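Chapter 8

When a Good Robot Stops for a Bad Reason

Faults in two-arm sorting cells

Sorting toy bricks by color is a wonderful first job for a pair of robot arms. The parts are cheap, they survive being dropped, and they land in every position you can think of: studs up, studs down, leaning on a neighbor. A child can do this job. Getting two arms to do it all afternoon without a single fault is another matter, and the faults are where the fun starts!

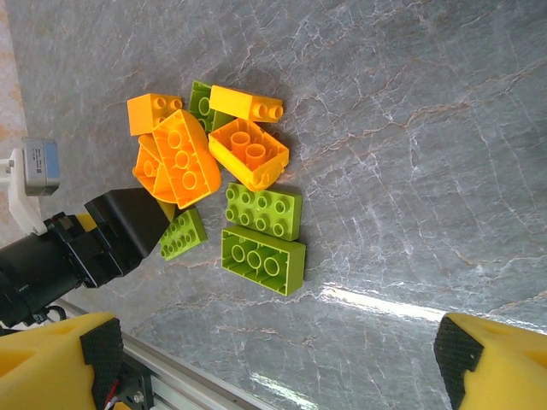
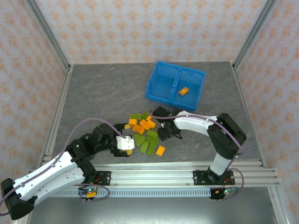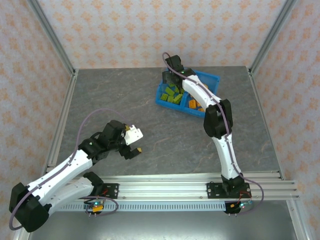

We will spend most of this chapter on one fault, because it taught the people involved more than a year of smooth running had. It happened at Kuruc, a small training workshop, in a cell the students called Jiltgate. The cell had two arms, one table, and one bin with a divider down the middle. Green bricks went to one side and orange bricks to the other. Each arm had its own controller, and a third program, the scheduler, decided which arm could enter the space over the bin.

That shared space is the heart of the story. If both arms reach into it together, they can hit each other. The scheduler prevented this with a token, a small record in memory that said who owned the space. An arm asked for the token, waited, moved in, let go of its brick, moved out, and gave the token back. You will meet this idea again in Chapter 9, where several machines share one conveyor.

In February the left arm closed on a brick that was lying partly under another one. The top brick tipped, slid against the finger, and jammed between the finger and the body of the gripper. The motor pulled hard, its current passed the limit, and the controller did exactly what it had been told to do: it cut power to the gripper and reported a fault. So far, so good. We want a gripper to give up before it breaks something.

The trouble was in the next step. The left arm had already asked for the token while it was closing its fingers. Danica Ďurica, who wrote the scheduler, had done this on purpose to save time, and it was a clever bit of work. Asking early meant the arm could swing toward the bin the moment it had a grip. But the fault routine knew nothing about tokens. It stopped the arm and left the request in the queue. The scheduler granted it, and now a stopped arm owned the space over the bin.

The right arm picked up its brick, asked for the token, and waited. It waited very politely. Its status light stayed green, since waiting is a normal state, and the main screen showed one arm faulted and one arm ready. A student saw the word "ready," decided that the right arm was safe to approach, and reached in to clear the jam on the left.

Take a moment with that. What was the right arm going to do as soon as the token came free?

The student freed the brick and pressed reset. Reset cleared the fault, the cleared fault released the token, and the right arm set off for the bin at full speed with a hand still over the table. It passed close enough to brush a sleeve. The student was not hurt. Iveta Kopecký, who was teaching that day, pressed the emergency stop, and the cell stayed off until the logs had been read from end to end.

8.1 Reading the log

The log is a delight once you know what to look for. Every line carries a time, a sender, and a message. The workshop found that the right arm had been holding its brick for 63 seconds before the reset. In normal running it never waited longer than 2. A number like that jumps off the page, and yet no alarm had been set on it. The scheduler had checked who held the token many times a second, and it had never once asked how long they had held it.

Look also at what the log did not contain. There was no line for the guard door, because the door switch had been wired to the left controller only. Opening the door stopped the left arm, which was already stopped, and told the right arm nothing at all.

So we have three separate weaknesses:

A fault routine that did not withdraw the arm's request for shared space.
A screen that used "ready" for an arm that was loaded and waiting to move.
A door switch that protected against half of the cell.

Any one of them could have sat there for years. Together they let an arm move beside a person.

8.2 What was changed

The door switch came first. It was rewired through a safety relay that removes drive power from both arms, whatever the software believes. Please notice the order! It is tempting to start with the code, where the interesting mistake is, but a person reaching into a cell needs protection that does not depend on anyone's code being right.

Next, reset and restart were made two different actions. Reset now clears the fault and leaves both arms still. Restart is a separate button outside the guard, and it does nothing while the door is open.

Then came the token. A faulted arm now drops out of the queue, and an arm that has stopped inside the shared space keeps the space locked until someone has moved it clear. The screen says "waiting to move" in yellow where it used to say "ready." Finally, any wait over 8 seconds raises an alarm.

The new version was tested over 2,000 picks, with jams forced by hand-placing bricks in awkward stacks and the guard closed before each run. Several of those jams exposed a further fault in the way the scheduler handled two requests arriving together, and we will take that one apart in Section 8.3.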